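Pressemitteilung
November 2020

Udier bringt Wandfarbe Grostik in den Handel – Start mit hellem Mintgrün

Ein Anstrich für Flur, Küche, Kinderzimmer. Matt, scheuerbeständig, ohne Lösemittel. Udier liefert die neue Innenfarbe Grostik ab sofort aus, zunächst in 6 Farbtönen. Weitere Töne sind in Vorbereitung, Termine dazu folgen gesondert.

Entwickelt wurde Grostik für Wände, die viel abbekommen. Schultaschen, Stuhllehnen, Wischwasser. Die Rezeptur stammt aus dem Haus, die Pigmente liefert der langjährige Partner Nieminen. Erste Probeflächen wurden im August gestrichen, darunter mehrere Räume im Kalon, dem Wohn- und Werkstatthaus, das derzeit etagenweise renoviert wird.

"Wir wollten einen Grünton, der auch im Winter nicht grau kippt", sagt Lama Obeidat, Leiterin Farbentwicklung. "Da haben wir lange dran gemischt. Nummer 51 ist es dann geworden, die 50 davor stehen noch bei mir im Regal."

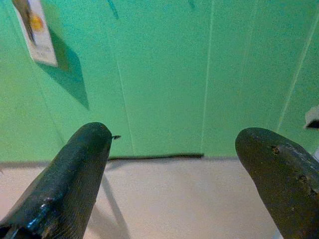 Grostik gibt es in Gebinden für kleine und große Flächen, dazu Nachfülldosen zum Ausbessern. Aufgetragen wird mit Rolle oder Bürste, auf tragfähigem Untergrund ohne Grundierung. Alte Leimfarbe muss runter, saugende Putze bitte vorbehandeln. Das helle Mintgrün zeigt auf der Wand eine leicht wolkige, feinkörnige Oberfläche, mal etwas heller, mal etwas dunkler. Wer es ganz gleichmässig möchte, streicht ein zweites Mal quer. Trocknungszeiten stehen im technischen Merkblatt, das liegt jedem Gebinde bei.

Besonders im Blick: der untere Wandbereich. Dort, wo Wand und Boden aufeinandertreffen, sitzen erfahrungsgemäß die meisten Flecken. Udier empfielt hier einen zusätzlichen Anstrich, Höhe je nach Nutzung. Abkleben nicht vergessen, Band abziehen solange die Farbe noch feucht ist.

"Die Kundschaft fragt nach Farbe, nach richtiger Farbe. Weiß läuft weiter, klar, aber Grün wird gerade ständig verlangt", so Vertriebsleiter Rami Shboul. Muster können Fachbetriebe ab sofort anfordern, die ersten 100 Bestellungen erhalten den gedruckten Farbfächer kostenlos dazu. Versand solange Vorrat reicht.

Für Malerbetriebe bietet Udier außerdem eine telefonische Beratung zu Untergründen und Verarbeitung an. Ansprechpartnerin ist Siham Karaki, Anwendungstechnik. Rückruf in der Regel am selben Tag, bei Reklamationen bitte Chargennummer bereithalten.

Über Udier
Udier stellt Farben und Lasuren für den Innenraum her. Familienbetrieb, Geschäftsführung Ziad Zein. Vertrieb über den Fachhandel und ausgewählte Baumärkte, kein eigener Onlineshop.

Pressekontakt
Nour Sfeir, Unternehmenskommunikation Udier
Bildmaterial und Farbmuster auf Anfrage. Abdruck honorarfrei, Beleg erbeten.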